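My February walk-through checklist, with comments

I do this once a month at the Ocampo building, the one we rent from Rorent, and people keep asking me for a copy. So this is the February one, typed up with my scribbles left in!

Front door and entry: OK. The closer slams a bit (I backed the screw off a quarter turn and it's better). Mat is curling at one corner again. I taped it, but I want a new one before somebody catches a toe.

Exit signs: OK, all lit. I held the test button on each one and the back hall sign got pretty dim toward the end, so I'm calling that a new battery.

Fire extinguishers: 3 checked, needles all in the green. The one by the kitchen had a coat hung over it. Please, people, there are hooks!

Electrical panel: NOT OK. Boxes stacked right up against it. I moved them myself and put tape on the floor, and I'll be looking at that tape next month.

Space heaters: one found under a desk, plugged into a power strip. I unplugged it and left a note. Heaters go straight into the wall or they go home.

Smoke alarms: OK except the storage room, which chirped at me the whole time I was in there. New battery in, chirping stopped, my headache took longer.

Stairs: handrail bracket loose on the second landing. Stelov has the work order, number 467, and I'm told it'll get done before the month is out.

First aid kit: low on the big bandages, and the burn gel is expired. Ordered both.

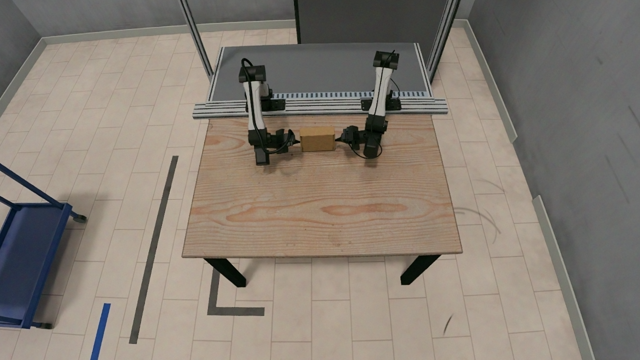

Posted by the Rundiso safety desk, Friday, February 23, 2018

Tables and benches: OK. I lean on every corner with both hands and see if anything rocks, then run a palm along the edges for splinters. One folding table in the break room has a leg lock that won't click, so it's tagged and out in the hall.

Floors: mostly good. Tile gets slick by the sink, so I want a second mat there.

Windows: latch stuck on the north side, still. It's on the list for Stelov too, right after the handrail.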